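Progress update on the Wundmont handling cell, 27/10/2026

Hi all, and thanks for your patience while I chased quotes. The short version is that we're on schedule, a little under on software, and I'd like a decision on the arm before the end-of-year freeze.

First the money. You approved funds for two grippers and one arm. The grippers are ordered through Zamside and the deposit is paid. I'd hoped to get the arm on the same purchase order, but their lead time slipped and I didn't want to lock us in. So I went to Yaman as well, and they came back with a better service plan and a slightly worse price. I've put both quotes in the shared folder, with shipping and install broken out (last time those were buried and we all got a surprise). My vote is Yaman, mostly for the service plan, but I can live with either one.

The control software is the happy part of this letter. We were going to pay for seats on a commercial package, and then the Janus license we already hold got extended to cover simulation. That frees up enough for spare fingers and a proper set of calibration blocks, and I'd love your OK to move it over. It's the same budget line, so I think an email from you will do it.

What we've been doing while we wait is simulation, lots of it. Wundmont handles polished stone samples, and dark veined marble is the stuff that worries me. It's busy, it's shiny, and a dark part on a dark surface gives a vision system very little to hang on to. I'd much rather find that out in Janus than after we've bought the wrong camera! We've built 10 marble textures so far and run the grasp planner against all of them, with the part and the surface behind it sharing the same stone.
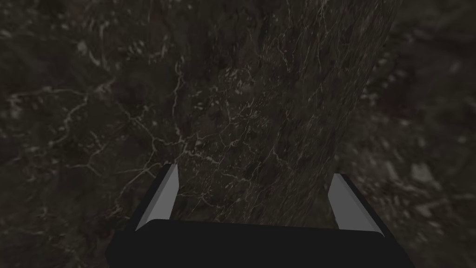 Posted by the project lead, Wundmont handling cell

Dark marble on dark marble, with the jaws open, is the case I keep going back to. The veins on the part and the veins on the surface seem to run right into each other, and the low, even light doesn't give you much of an edge to work from. I'm asking for the better depth camera on the strength of runs like these. It's the one real increase in the request, and I've trimmed the cabling and the bench to help cover it.

Still open: the safety fencing quote, the floor plan sign-off, and whether we train four operators or start smaller. I lean toward four – the course price is flat, so we may as well fill the seats. If the arm order goes in this quarter we can plan on install in January. Send me questions on the quotes whenever you like, and I'll update the spreadsheet once the fencing people call back.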